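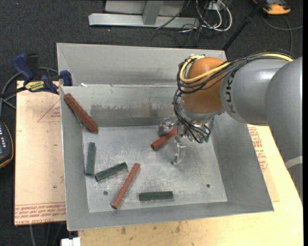
Red-brown and dark green bars in a sheet-metal bin in Itstead.

The life of an open bin

Sep 23, 2025

When I first visited Lirnenell, I was looking for the finished products, as a visitor does. Areti Deligiannis wanted me to look at the bins. She has been working with them for seven years, first on the packing side and now as the person who decides where everything in the building is kept, and she talks about them in the way other people talk about kitchens.

"Everybody thinks a bin is for putting things in," she told me. "For me it is for taking things out."

Lirnenell occupies a long building at the edge of Itstead and prepares short bars for other companies. The bars come in two colors, red-brown and dark green, and in different thicknesses. From here they go to builders of shelves, frames and garden furniture, in orders which can be very small. The company keeps 135 bins of all sizes. Some have lids and wheels. The ones I liked best are the big open ones of grey sheet metal, with sides that slope outward, so that the opening is wider than the floor.

The slope was a matter of long discussion. The old bins had straight walls, and a bar that had fallen flat against the wall was difficult to get hold of. People used to tip the whole bin to make it move. On a sloping wall a bar leans or slides, and there is usually one end that you can reach. Usually, but not always. A slender bar likes to lie flat on the floor of the bin in some awkward direction, and a thick one can rest with one end high on the rim and look as if it will stay there until next winter.

I asked why the bars are not simply placed in rows. Areti was patient with me. In the store they are in rows, she said, on racks, by color and thickness. But between the rack and the packing table there is always a time when they are mixed, and it is in this time that the bin has its use. An order may ask for both colors. The bars are dropped in together and lie across each other, and afterward they are taken out one by one and checked. She has tried inserts and dividers. The inserts were good for one size and bad for all the others, and they are now on a high shelf, where I saw them with a blanket over them.

The metal gets old in its own way. A new bin has a clean, even floor, and for the first weeks everybody is careful with it. Then the scratches begin, whitish and in all directions, and after a while they cover so much that a new one cannot be noticed. On the walls there are darker stains. I found this rather beautiful, like the top of an old school desk - Areti did not agree. For her a scuffed floor is a question of whether the green bars, which show marks more easily, should go in last.

The bins are made by Sesau, a family workshop that is 35 minutes away by car. Valdemar Sveinbjörnsson, who bends most of them himself, came to Itstead in March to measure for a new size. He had brought a sheet of cardboard, folded to the shape he was planning, and it stood on a table for the whole afternoon while people passed and put their arms in it. By evening the model had been cut lower by 58 millimeters. He wrote the number on his sleeve with a pencil.

"At home I would make them round," he said to me. "A corner is always a small prison. But round is expensive."

He has made round ones, for a textile studio called Lã, where they hold balls of yarn. He showed me photos of them with much pride, and then went back to the question of corners, where Areti was waiting with a handful of bars. They dropped them into the cardboard model again and again. A green one stood up against the side each time, and each time they both bent down to look at it.

The new size is now in use at the far end of the building, next to the door. Areti would still like it a little lower.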